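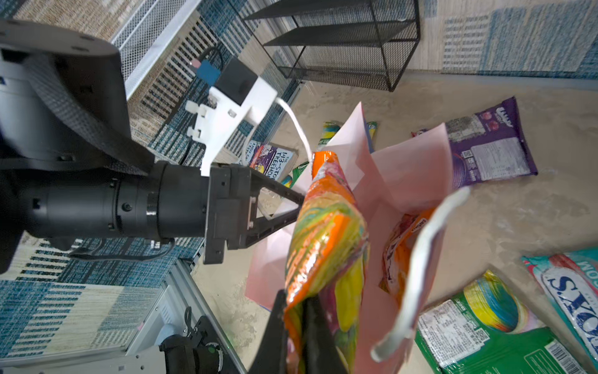 Snack swap month is my favorite thing our little group does, and I will not be talked out of it! Every July we all buy more snacks than any sensible adult needs, bag them up and trade. Lovisa Haugen started it with 4 people and now we're up to 17, so the packing has become an event of its own.

I always do mine on the floor. Tables are too small once you get going, and it's so much nicer to spread out and see all those loud colors together - orange, purple, green, the works. Bright packets against a plain floor make me happy in a way I can't defend.

Paper gift bags look the sweetest, especially pink ones with rope handles, but they do crumple if you're rough. Open the top wide, lower the puffy bags in gently and let them lean on each other. Boxes go better in a plastic shopping bag, which stretches a bit and forgives you. Stand the tall box up along one side first, then tuck the packets in next to it.

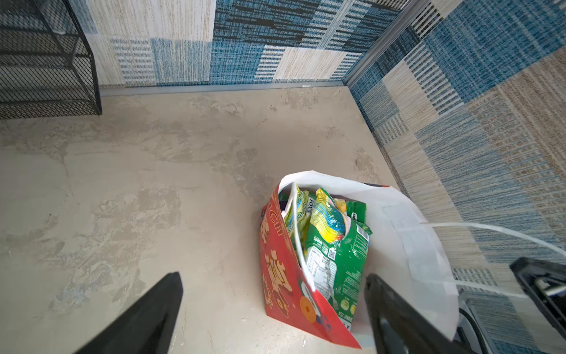

Red box at the side, green packets beside it. Full!

Rowena Castillo swears by tissue paper between layers. I tried it for two years and all I got was less room for chips. Grigoris wants a spicy-only bag this time, so I still have shopping to do - send me your hottest suggestions, please!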